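Looking after a chenille mop pad so it stays fluffy 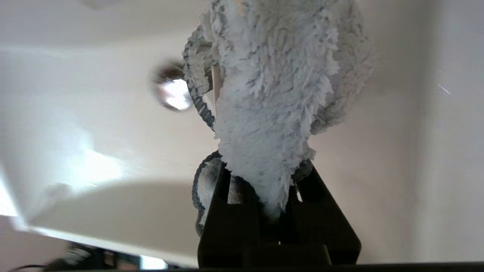 A shaggy microfibre pad with its grey elastic binding.

I have cleaned floors with this kind of pad for many years, first in a small flat and now in a house with a long tiled corridor. Many people buy a new pad when the old one becomes flat and grey. In most cases the old one only needs a proper wash. I write down how I do it, maybe it helps you too.

Before washing

Take the pad outside and shake it hard. If you have a dog, as we do, you will see that shaking is not enough. The hairs go deep between the tufts and the washing machine does not take them out, it only makes them into small wet ropes. I use an old hairbrush with wide teeth and brush from the middle to the edges. A rubber glove also works, if you stroke always in the same direction.

Then look at the elastic. Crumbs and threads like to sit where the elastic meets the tufts. I open this fold with my thumbs and go along it with a dry toothbrush.

Washing

Wash the pads with other cleaning cloths, never with towels. Cotton towels lose fluff and the microfibre catches all of it. I made this mistake on a Sunday with a new blue bath towel, and I was picking blue fluff for the whole evening.

Use little detergent, half of what you would take for clothes. No fabric softener at all. The softener leaves a film on the fibres and after that the pad pushes the water over the floor and does not drink it. If you have already used softener, wash the pad 2 times without any product and it should come back slowly.

For the temperature, follow the label of your own pad. Mine says 60 degrees, but I wash at 40 when it is only dust. The elastic lives longer like this.

If the pad smells, soak it first in a bucket of warm water with a spoon of washing soda. One hour is enough. Rinse it well before it goes in the machine.

Drying

Please do not put it on the radiator. The elastic becomes hard and later it breaks, and the tufts dry in the shape of the radiator. I hang mine by one end with a wide peg, in the shade, and when it is half dry I shake it again and pull the tufts apart with my fingers. This takes two minutes and makes the biggest difference of everything on this page. A pad that dries flat stays flat.

In winter I hang it over the bath. It needs a full night there, sometimes more - chenille is thick and holds water in the middle even when the outside feels dry. If you put it in the cupboard too early, it will smell when you take it out.

Putting it back

Some pads have a pocket, some have buttons, and some are held by elastic that goes around the plate of the mop. With the elastic ones, start at the narrow end and stretch the binding over the far end last. If you pull from the middle, it twists and you get a thick fold on one side, and this fold leaves a wet line on the floor.

When the elastic is too loose, the pad is not finished. I keep the old ones for dusting. Put your hand inside like in a mitten and go over skirting boards, the blades of a ceiling fan or the back of the radiator. It is also very good for blinds, if you use it dry.

How many do you need?

I have two for the floors and one old one for dust. One is on the mop and the other is in the wash or drying. The ones I use now came from Polthorpe, the shop near our station, and before I had a pair from Derano, with shorter tufts. The short tufts dry faster, but for dog hair I prefer the long ones.

One more thing, for wooden floors. Wring the pad until nothing drips, then wring it once more. A chenille pad carries much more water than a flat one, and old boards do not like it.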